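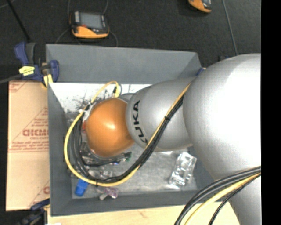

Pellness adds open bin with sloping back wall to Clotier range

WOTANAU, 15 Jul 2020. Pellness has added a rectangular open bin to its Clotier range of containers for storage and packing areas. The new bin, catalog number 3083, has tall sides and a sloping back wall. It is supplied in matte gray and is meant for sites where goods are held loose between receiving and packing.

The Clotier 3083 has no lid. It is loaded and emptied from above and can be set up on its own or placed next to cartons and other bins in a fixed packing position. The floor has a slightly shiny finish and can be swept or wiped without moving the bin.

Sloping back wall

Earlier Clotier bins were built with four upright walls. In the 3083, the back wall is set at an angle, and the top opening extends past the back edge of the floor. Items placed against the wall tend to move toward the floor area as the bin is emptied. The angle is fixed and cannot be changed on site.

"Most of the requests we received concerned the last few items in the bin," said Graziella Tedesco, product manager for containers at Pellness. "They end up at the back, low down, against a vertical wall. We changed the wall and left the other dimensions of the range alone as far as we could."

The bin can be turned so that the slope faces the loading side or the packing side. Pellness recommends one orientation throughout a packing line. Mixed orientations are permitted but make it harder to swap bins between positions.

Flat inserts

Flat sheets may be laid inside the bin to separate layers or to protect goods with a sensitive surface. Sheets should be cut smaller than the opening and should not be wedged between the walls. Marks and smudges on a sheet do not affect its use, but a sheet that sheds particles should be replaced. Inserts are not included with the bin.

Trial at Hyvönen

The 3083 was tried out for eight weeks at the Wotanau packing site of Hyvönen, a distributor of household spare parts. The trial ended in May. Bins were used for bagged fittings, small cartons and returned goods waiting to be sorted. The site kept its existing tables, labels and carton sizes during the trial.

According to Siyabonga Mkhize, who manages the site, the main change for staff was in how bins were filled. "We used to load to the back first. With the slope you load the middle and let the goods settle. It took the shifts a few days to stop correcting each other on that."

Hyvönen also asked for a plainer front wall. The trial version had a raised label field, which was removed from the final design. Labels are now applied directly to the front or side wall and can be peeled off when the bin is reassigned. Following the trial, Hyvönen ordered 400 bins for delivery in two shipments.

Setup and care

Bins should stand on a level surface. The full base must be supported, and the bin should not be hung from its rim. Goods may be stacked up to the rim but not above it. Long items that rest on the rim should be stored elsewhere.

For routine cleaning, Pellness advises a damp cloth and a mild detergent. Abrasive pads will leave visible marks on the matte walls. Tape residue should be removed before a new label is applied. A bin with a cracked wall should be taken out of use; single walls are not sold as spare parts.

The 3083 does not nest with earlier Clotier bins. Customers who combine both types should plan separate storage for empty containers. Bases and position markers from the earlier range can still be used.

Availability

The Clotier 3083 can be ordered now from Pellness and its dealers. Gray is the only color offered. Prices depend on quantity and are given on request. The existing bins with upright walls stay in the catalog, and current supply contracts are not affected.

A data sheet with outside dimensions, load limits and cleaning instructions is available from the Pellness sales office in Wotanau. Sample bins can be lent to business customers who want to check the fit at their own packing positions.

About Pellness

Pellness makes bins, trays and shelf fittings for warehouses, workshops and mail rooms. The company is based in Wotanau.

Press contact: Tegwen Ifans, Pellness, Wotanau
Technical questions: Benedetta Fiore, Container Design, Pellness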